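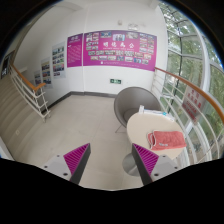 Open day at the Kundasitz lab, anyone else go?
Reading time: 2 min

stairwell_pat
Just got home and my feet are killing me, but I wanted to write this up while it's fresh. I took my nephew, who is at the age where everything is either boring or the best thing ever, and this was the best thing ever (phew!). They let visitors try the hand-held grippers, the two-fingered kind with the ridged pads, and you walk around picking things up while it records what you do. Divina Evangelista showed us how to squeeze slowly, and she was so patient with him. He would have stayed until September if I'd let him.

Yakubu
Glad you two had fun! I was there in the afternoon and I have to say I came away a little let down. I wanted to see an arm do something on its own, and we got one short demo of it folding a cloth. It took 20 minutes with the talk included. The rest was people doing the work by hand.

stairwell_pat
Well, but that is the work, isn't it? Gerardo Ambrosio said in his talk that they had 499 recordings of cloth folding before the arm managed a decent corner. I found that part lovely, to tell you the truth. Somebody's grandmother was folding right next to us and she was miles better than the students.

Clernmont
I'm with Yakubu on this one. I went to the Stornus day last year and they had two arms running all morning, and you could ask for things. Much better show. The coffee was worse, I'll give you that.

Yakubu
Oh, the coffee was excellent this time. I'm not made of stone.

stairwell_pat
Ha! Try the gripper next time, though, Yakubu. Watching over somebody's shoulder is no fun at all. And go early, the line got long after lunch.

Reader comments

mittens_and_bolts: Is it okay for a six-year-old? Mine has small hands.

stairwell_pat: My nephew is nine and he needed both hands for it at first. I'd call ahead and ask.

old_lathe: Parking was dreadful. Lovely people, though.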